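Progress report to the Tirkovis Fund, second period, through December

Dear Lingyun Du,

It's been a very good stretch for the Resivville parish and household records project, and I'm happy to be writing this one! When I sent the first report we had a cold room, a lot of boxes and a plan. Now we have 400 letters and ledger pages cleaned, foldered and typed up, and people in town have started stopping me at the post office to ask what we've found.

## What got done

The Chaimongkol family papers are finished. These were the hardest part of the whole application and I had put them down for spring, so we're well ahead there. The oldest item is a store ledger begun in 1874, and it is a wonderful thing to read. Flour, lamp oil, nails, a pair of child's boots paid off over a whole winter. The storekeeper had a habit of writing the weather beside each day's total, so we now have a homemade weather record for the valley as well (sleet, mostly).

The typed copies are going up on the Hekosia site in batches. Four batches are live and the fifth is being proofread. Spelling is kept as written, with a plain modern version beside it for anyone who wants to search for a name. We went back and forth on that for weeks, and I think the two-column layout was worth the trouble. School groups go straight to the modern side and the family history people go straight to the other one.

We also held 5 reading afternoons at the library. The format is simple: people sit down with a copy of a letter, try to read it aloud, and get stuck together. One visitor recognized her great-grandmother's handwriting from a recipe card she keeps at home, and came back the next time with the card. It matched a set of letters we had marked "writer unknown," so that whole folder now has a name on it.

## What's behind

The maps. I'd hoped to have them flattened by now, and they aren't. They were rolled very tight and two of them are cracking along the inside, so I stopped and asked for advice before doing any more. The answer was to go slower, with more moisture and more days under weight. I've moved them to the next period. It doesn't change the total cost, but it does mean the map page on the site will open later than we promised you.

The index of place names is also running late. Half the farms changed names when they changed hands, and one creek has 4 names that I know of. I'd like to keep all of them in and link them — it takes longer, but someone searching for the old name should land in the right spot.

## Money

Spending is in line with the budget you approved. Folders and boxes came in a little under, and I'd like your okay to put the difference toward blotting paper and weights for the maps. Printing for the reading afternoons was a little over, and the library has covered that. Receipts are in the envelope with the signed copy of this report.

## Coming up

- Fifth batch online, then a start on the church minutes
- Maps, slowly
- A small display of the ledger in the library's front case, with a page turned every week
- Two more reading afternoons, one of them in the evening for people who work days

If you can get out to Resivville for the display, please do. The ledger is even better in person, and I'd love to show you the boots entry.

With thanks,
Horacio Fuentealba 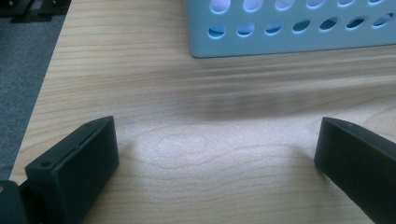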